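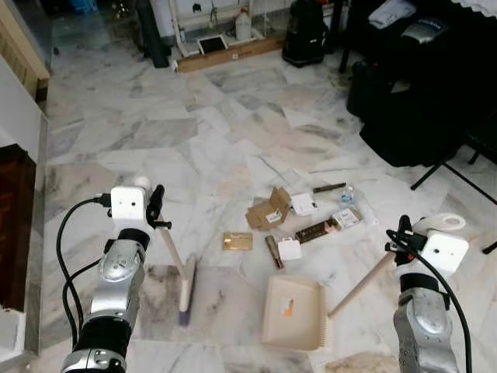
REPORT OF THE HOUSEHOLD SECTION
Orkovton Student Robotics Society
Submitted Jun 10, 2019

The Society entered the Household Section of the Gerero Cup for the first time this year. Under the rules, each machine was to sweep litter from a hard floor into a dustpan and carry it to a bin, in a furnished dwelling not arranged for the purpose. The Society's machine was registered as Zirnura. The name was chosen by ballot in December and has been the subject of one formal objection, which was withdrawn.

Members were reminded at the outset that the machine was to be referred to as "the machine" in all records. This instruction was followed until the second week. Entries in the log after that date use the name, and on several pages they wish it good night.

The log records 1,211 strokes of the broom in training. Of these, 736 moved at least one article in the intended direction. The remainder are classified as misses, with a separate column, added by a first-year member, headed "thinking".

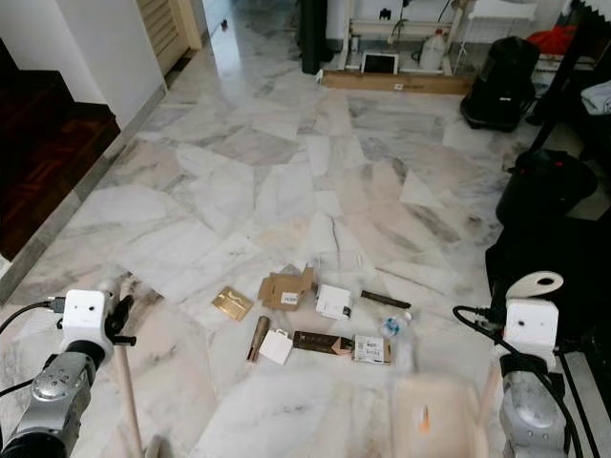 Small packaging and other articles on the marble floor, between the two arms.

The choice of litter was debated at length. The rules permitted any dry household waste, and the Section voted to use what its own members threw away. It was found that members became protective of certain articles. A gold-coloured card was twice removed from the dustpan by hand and returned to the floor, on the grounds that the machine had been doing well with it. The Section has since adopted a rule against this.

The oldest member of the Section, who was to leave Orkovton at the end of term, had written the greater part of the sweeping program. She asked that her successor be given full control of the arms before the assessment and not after it. The request was granted. Her successor asked that it be minuted that he had not wished for this.
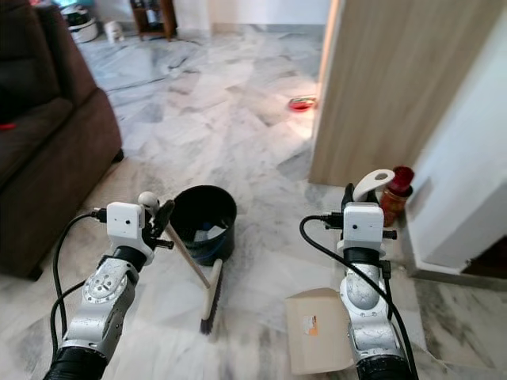
Broom in the left gripper, with the bucket behind the broom head.

The assessment was held at Oosthuizen House and was limited to 70 minutes. The assessor sat in the corridor and spoke once, to ask whether the door could be left open. The successor worked from the written procedure. The former programmer was present as an observer and, in accordance with the rules, gave no advice. It was noted by others that she held her own hands as though there were a broom in them.
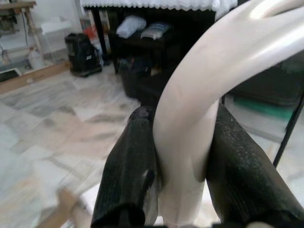 Wear to equipment is to be reported in full. The finger pads were new at the start of the year and a replacement set has been costed. The left finger has a lighter scuffed patch near its tip, and the coating of both is speckled. The successor has asked that the pads be kept in service for one more season. He states that the grip on the smooth white handle is sound, and that she had set the closing force for these pads and no others. The Section supports the request.

The machine was placed eighth. One article, the gold-coloured card, remained on the floor when time was called. The assessor's sheet lists it as a fault. It was not in the waste afterwards, and the Section did not pursue the matter.

The broom and dustpan have been entered in the inventory for next year. The log has been closed, and a new one opened in the successor's handwriting. Its first entry reads, "Good morning, Zirnura."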